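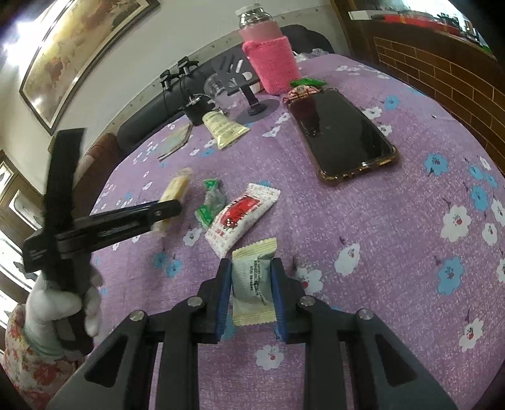
Gerd Ehlers once remarked that the hard part of a picking task is the last inch before the fingers close, and that a kit should be judged on small, light things "before anyone brings out the boxes and blocks."

October — entry by the Rundberg desk

Tandix is a hand-held gripper kit sold for recording manipulation data without a robot arm. It is made by Rundberg and is usually supplied as a pair, one gripper for each hand, with a camera mounted on each unit. The recordings are used to train robot policies for sorting, packing and tidying.

Construction

Each gripper has a black body and two fingers that move as mirror images of each other. The fingers are driven by a pinned linkage, so both sides close by the same amount. Blue pads are fitted at the gripping ends. They are the only part expected to wear out in normal use, and are sold in packs of 14. The pads can be changed without taking the linkage apart.

The camera looks out along the fingers and has a wide view, which bends straight edges near the sides of the image. It records at 60 frames per second. The charge is rated at eight hours, though the manual advises swapping cells sooner in long sessions.

Typical tasks

The starter set of task sheets covers common tabletop work. One of the most used is the sweets task, in which wrapped candies and small packets are picked up singly from a cluttered table and placed in a shallow tray. The sheet asks for a mix of crimped packets, foil twists and clear wrappers, as these reflect light differently and give way differently under the pads. Phones, bottles and other everyday objects may be left on the table. Patterned tablecloths are allowed and are encouraged in the later sheets.

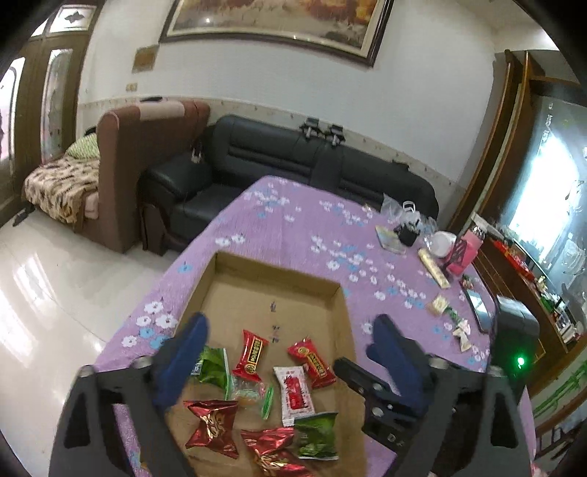 Reception

A review published by Van Wyk praised the even closing of the fingers and the quick pad change. It was less happy with the trigger, which it found stiff for small hands — a complaint repeated by several buyers. The reviewers logged 254 picks of thin packets and noted that most of the misses came from closing too high on the wrapper.

The kit is often compared with the Fuvach, a lighter single-hand model with a narrower camera view. The Fuvach costs less but has no support for matching the recordings from two hands, so it is rarely chosen for work such as opening bags or folding.

Availability

Tandix is sold directly by Rundberg, either as a pair or as a single gripper. Pads, cells and the printed task sheets can be ordered separately. Left and right units are identical and are told apart only by a setting in the recorder software.

Last updated: October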